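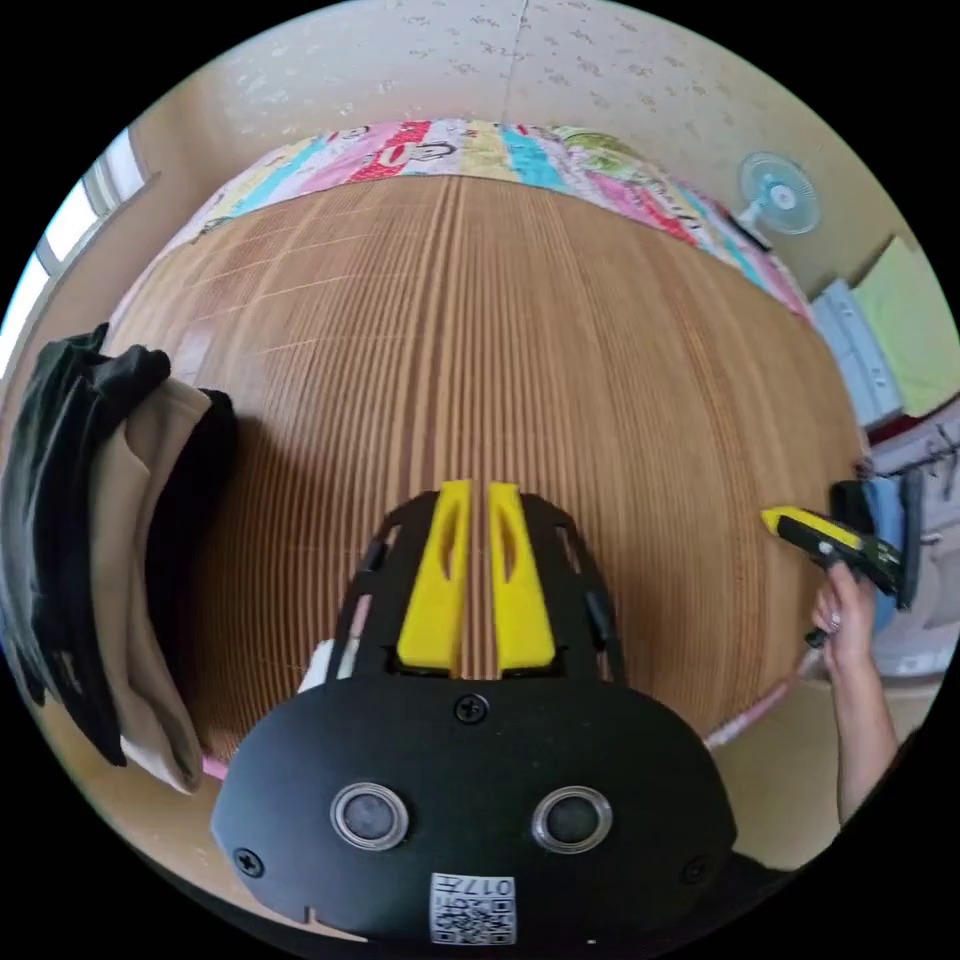
4. Finish wear on installed pulls and knobs

4.1 Buildings and hardware

The field survey covered two apartment complexes in Muldale. The older one, Van Dusen Court, was built in 1962 and had its kitchens replaced in stages. The second, on the north side of town, was finished more recently and still has its first set of cabinets. Both complexes used hardware from the same two suppliers, so the pieces could be compared across buildings without correcting for shape or mounting method.

The Ustelora pulls are solid brass with a clear lacquer over a brushed surface. The Zinent pulls are cast zinc alloy, plated and then sealed. Knobs from both suppliers were used on upper doors in some units and on all doors in others. Back plates were present only at Van Dusen Court, where they had been added to cover old screw holes that did not line up with the newer pulls.

The building records list 3897 pieces across the two complexes. We inspected 2561 of them. The rest were in units where the tenant declined a visit, or had been swapped out for hardware of unknown make. Replaced pieces were left out of the results even when they looked like a match, as there was no way to confirm how long they had been in use. All inspected pieces had been in service for about 10 years.

4.2 Rating method

Each piece was rated on the four-step scale given in Section 3, from no visible wear to exposed base metal. The rater looked at the piece under a portable lamp held to one side, wiped it once with a damp cotton cloth, and looked again. Ratings were made after the wipe. Grease hides early loss of lacquer quite well, and in the February pilot several pulls near ranges were rated too high for this reason.

Pulls were rated separately on the front face, the underside of the grip, and the two posts. Knobs were rated on the face and the rim. We also noted whether the piece was loose, though looseness is treated in Section 5 and does not enter into the wear rating.

Position in the kitchen was recorded as one of five zones: sink, range, refrigerator, pantry, and other. A drawer or door was assigned to the sink zone if any part of it was directly below or beside the basin. Corner cabinets caused some trouble. Where a door could fairly be put in two zones, it went to the one whose fixture was closer to the hinge side.

4.3 Results

Wear was heaviest in the sink zone for both suppliers. On the brass pulls it started on the underside of the grip and spread toward the posts, leaving the front face in fair condition even when the lacquer behind it was gone. Tenants often described these pulls as good as new. On the plated pulls the pattern was different. The underside held up well, but small pits formed where the post meets the door, and in the worst cases the plating had lifted in a ring around the base.

The range zone came second, with a good deal more spread between units. Some kitchens showed almost no wear there and others showed as much as at the sink. We did not ask how often tenants cooked, and this is a clear gap in the survey.

Knobs wore less than pulls in every zone. Part of this is placement — most knobs were on upper doors, which stay drier and are opened with clean hands more often. In the units that used knobs throughout, the lower knobs still had better ratings than pulls in the same zone, but the gap was small.

Back plates had a mixed effect. They kept fingernail scratches off the door, as intended. They also held water between the plate and the post, and plated pulls mounted over back plates had more pitting at the base than those mounted straight to the door. The same was not found for the brass pulls. Figure 3 in the previous section gives the layout of the mounting parts and the point where water collects.

4.4 Cleaning products

Tenants were asked which product they used on cabinet fronts. Answers were grouped as dish soap and water, spray cleaner, vinegar mix, or nothing regular. Lacquer loss on the brass pulls was highest in the vinegar group. The spray cleaner group covers many products with different contents, and we do not draw a result from it. Several tenants gave two answers, in which case the first one named was used.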